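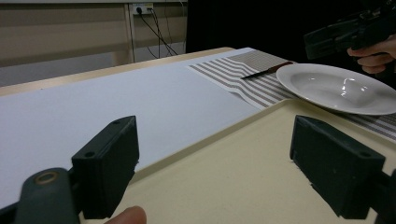
Ticket: Width signal on left hand-held gripper disagrees with video, table-setting recordings
Project: Nurnent
Raised by: Noura Akl
Assigned to: Florin Dinu
Copied: Lanying Shao, Muchen Shen
Priority: Normal
Status: Resolved, one item carried over
4/30/20

Summary

The opening width recorded for the left hand-held gripper does not agree with the distance between the fingers measured in the video from the same unit. The right unit is not affected. The fault was noticed when the table-setting task (plate, knife, placemat, tray) was replayed on the Song arm pair and the left arm closed too early on the knife handle.

Original report (N. Akl)

The policy trained on the first batch of two-handed recordings places the plate acceptably but fails to pick up the knife in most attempts. On replay of the raw recordings, without any policy, the left arm shows the same behaviour. The fingers close before the wrist has finished descending, and the knife is pushed along the placemat. I therefore do not believe that the policy is at fault and request that the recordings be checked before further training time is booked.

The right arm, replayed from the same recordings, behaves correctly.

Steps to reproduce

Load any recording from the first batch. Replay at half speed with both arms enabled. Observe the left fingers in relation to the wrist height during the approach to the knife. The fault is present at full speed also but is harder to see.

Initial checks (F. Dinu)

The replay software was ruled out first. The same recordings were replayed with the left and right channels exchanged, and the early closing moved to the other arm. The fault is therefore in the data.

The pose track for the left unit was compared with the fixed corner of the table and is within tolerance. No correction to the pose is needed.

The width signal was then compared with the finger positions in the video. With the fingers held still the two agree. With the fingers moving, the width signal runs ahead of the video by 3 frames. A person watching a recording at normal speed would be unlikely to notice this, but it is sufficient to spoil a grasp on a thin object lying flat.

Comment (L. Shao)

Please confirm whether the screws at the fingers and the pivot bushings were inspected. On an earlier print of the green fingers there was play at the pivot, and this gave a width error that varied with the direction of travel.

Reply (F. Dinu)

Inspected. No play could be felt at either pivot, and the finger screws are tight. An error from play would also be present with the fingers at rest, and that was not observed. I have nonetheless repeated the zero procedure on both units.

Comment (M. Shen)

The two units are not running the same version of the Brornik logging program. The right unit was updated when its cable was replaced. The left unit was not. In the older version, the width reading is stamped when it arrives at the logger and the video frame is stamped when it has been written to disk. In the newer version both are stamped on arrival. I believe this accounts for the whole of the difference.

Test carried out

The left unit was updated and a new set of recordings was made at the same table, with the same operator. The operator was asked to open and close the fingers on the knife handle at a steady pace, and then to perform the full task at the usual speed.

Result: the width signal and the video now agree with the fingers moving as well as at rest. Replay of the new recordings on the arm pair produced a correct grasp of the knife in every attempt. The plate movement by the right unit was unchanged, as expected.

Treatment of existing data

The first batch contains 600 recordings. These need not be discarded. A fixed shift has been applied to the left width channel and the result written to a separate folder. The original files have been kept as they were and must not be overwritten.

Members of the group who have copied the first batch to their own machines are asked to delete those copies and take the corrected set from the Tristamel server.

Effect on the reported result

Dr Rocha has asked that the effect of the correction be stated plainly in the method section. The comparison of one-handed and two-handed recordings presented at the last group meeting used the uncorrected data. The figure for the two-handed case should be treated as withdrawn until training has been repeated. The one-handed case was recorded with the right unit only and stands.

Comment (O. Rocha)

Agreed. I would ask in addition that the version of the logging program be stored with each recording from now on, and that a recording be refused where the two units differ. The planned 1,000 recordings for the second batch should not begin until this check is in place. Training on the corrected first batch may proceed at once.

Reply (M. Shen)

The version check has been added. If the units differ, the logger now stops with a message before the first frame is taken. The version string is written to the header of each file.

Closing note (F. Dinu)

Cause: mismatch in logging program version between the left and right units, leading to a constant time offset in the left width channel.

Action taken: left unit updated; both units set to zero again; first batch corrected by fixed shift; version check added.

Outstanding: repeat of the two-handed training run on the corrected data (N. Akl, May). A separate ticket is to be opened for this and linked here. Please do not add further comments on training results to this ticket.

Contact: Nurnent data support desk | © 2020 Nurnent project | Back to top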